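2 July 2020, varnish notes, Stirnon bench top

Third coat went on last night, so today was sanding and staring. The wood is the pine from Dornanach, and I cut the varnish a bit thinner this time because coat two dragged on me near the end (my own fault, I kept going back over it!). No runs that I can find. I left it 34 hours before touching it, longer than the Hermans tin asks for.

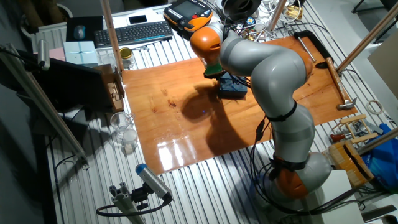

Grit next. I've been going back and forth on 1000 versus 3000 for the last rub, and I think 1000 wet is plenty for a work surface – the finer one just makes it look like a piano. Knots are what I fuss over, they soak up the first coat and then sit dull. On a shiny board like the one with the dark blue box on it, the darker knots still show up in the grain, and I like that, so no more knot sealer for me. Saves a day too.

Still to do:

Check the underside for sticky patches. I only gave it two coats and the shop was down to 28 percent humidity, so it should be fine.

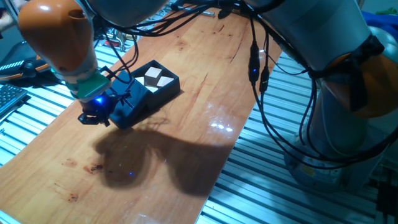
Order more of the Vudalen pads. The cheap ones shed fluff and I picked hairs out of coat one with tweezers for most of an evening.

Try the low lamp trick again before rubbing down. Overhead light hides everything, but get a lamp down near the surface and every swirl jumps out at you.

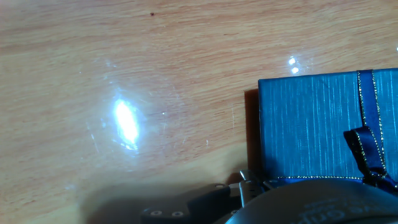 I did that in December on the old shelf and found a whole patch I'd skipped, right in the middle, so it's worth the ten minutes of crawling around.

Wax or no wax? I'm leaning no. It feels lovely for a month and then you can't recoat without stripping it all off again,

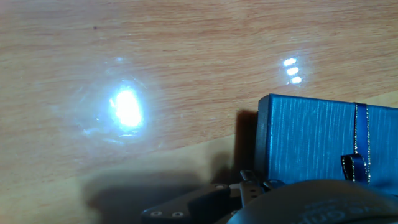 and I know I'll want to recoat. Test strip is on the offcut by the window, half waxed, half bare. Will look at it again after the weekend.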